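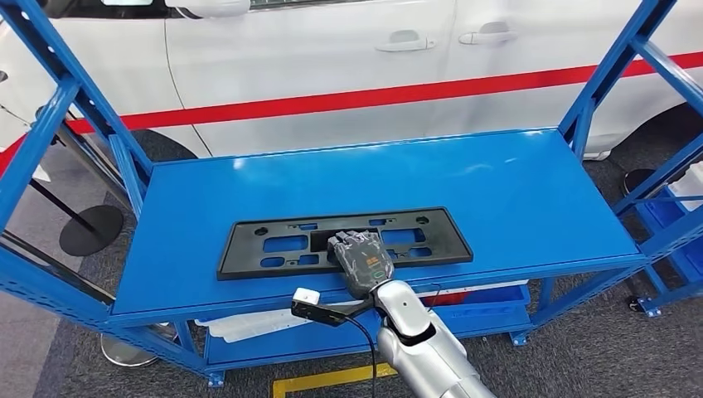 Our pick cell at Skimthorpe has been up since May and I love it, but I can't get the hand to come down on the plate frames the same way twice. It's a single arm with a fingered hand, taking license plate frames off a rack and passing them to a packing table. With the frame lying flat on the blue top shelf the arm reaches in fine and the fingers press down near the middle, right where all the cutouts are. Then on maybe one pick in nine the frame skates sideways when the fingers close. I've re-taught the pick point twice. The arm hits its taught position every time, I checked with an indicator. Is this a force setting, a finger pad problem, or is the middle of the part just a bad place to grab? The counter says we're at over 3,000 picks if that matters for pad wear.

Thodoris Koutsoukos

Erhan Yaman

Oh, I have fought this exact fight! Fun one, and very fixable.

Start with the shelf. Glossy painted steel and a flat plastic part is about as slippery a pair as you can find, so any finger that touches early is going to shove the frame. Lay down a thin rubber mat (the ribbed drawer liner kind is great), tape the edges so it can't creep, and then re-teach your Z height for the thickness of the mat. Don't skip the re-teach or you'll be driving the fingers into the part.

Next, run the hand open and closed slowly in free air and watch which finger gets there first. On ours the index was leading by a mile. Run the finger homing routine with the hand warm, say after 38 cycles, and check again. If one still leads, look at the tendon tension or linkage on that finger, whichever your hand has.

Then move the pick. Fingertips landing over a cutout have nothing under them, and a small shift puts them on a rib instead, so you get two different grips from one program. I'd go for the outer rim, thumb on one long side and fingers on the other. Close at low force, pause, then go up to full force before you lift. That pause made me so happy the first time I saw it work!

Wipe the pads with isopropyl while you're in there. At 3,000 picks I'd want to look at them anyway.

Wekeo

check your payload setting. had same thing, was payload

Torres

+1 for the mat. I'd also screw down two low stops on the shelf so the frame has something to sit against. Ours are scrap angle with felt on the face and they've been on there 29 weeks. Leave a little clearance at the ends or the frame will bind on the way up.

Thodoris Koutsoukos

Payload was already right, but thank you. The index finger IS early, I can see it plain as day at slow speed! Mat is going down tonight and I'll re-teach to the rim in the morning.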